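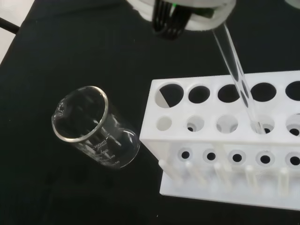 A robot arm is brilliant at doing exactly what you said. Sadly, that is often different from what you meant.

In our shared workshop at Nurberg, we are building a robot helper called Jellden. Its job sounds easy: put a glass tube into a hole in a rack. You could do it while eating a sandwich. Jellden can't, and we haven't tried it with the sandwich.

## Why is it so hard?

Your fingers feel when glass is touching something. Jellden only knows what we tell it, so we write down a list of places for the arm to go, and at each place the arm checks where its joints are. If the list is wrong by the width of a crayon tip, the tube meets the rack instead of the hole. Glass does not enjoy this.
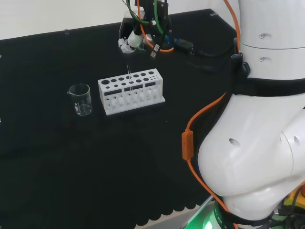

Ihor Onyshchenko thinks we should slow the arm down even more, and says a snail with good aim beats a cheetah with bad aim every time. He has said so 11 times.

So we did. Jellden's list now has 13 steps, and most of them are tiny moves straight down.

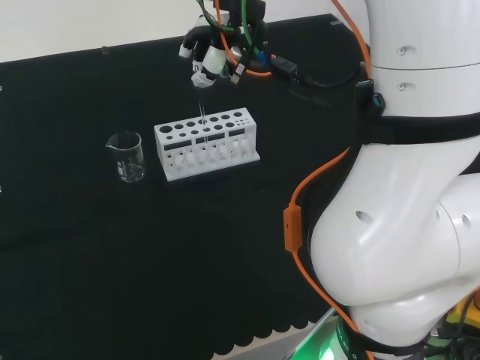 Going straight down matters, too. Try dropping a pencil into a bottle while holding it at a slant and you'll soon see the trouble.

## Try it yourself

Ask a friend to be the robot, eyes shut. Guide their hand to a cup using only "left," "right," "forward," "back" and "down." Use a plastic cup.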